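Paper weight is quoted in grams per square meter, and the number says little about stiffness. Two 400 g boards from the Gerkberg and Jorau mills can differ in thickness by a third. The reason is bulk – the volume a given mass of fiber takes up after pressing.

Long softwood fibers mat loosely and give high bulk. Short hardwood fibers pack tightly and take ink better. Tirkine, a converter of folding cartons, buys by thickness and bending force and treats weight as a shipping figure.

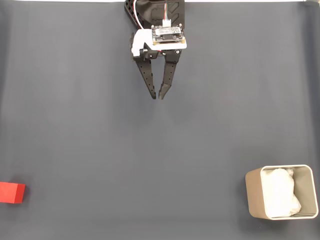 *3 min read · Jul 20, 2022*

Grain direction matters as much. Board folds cleanly along the grain and cracks across it, so the crease line is set before the sheet is cut. Jorau will print grain arrows on every wrapper from September.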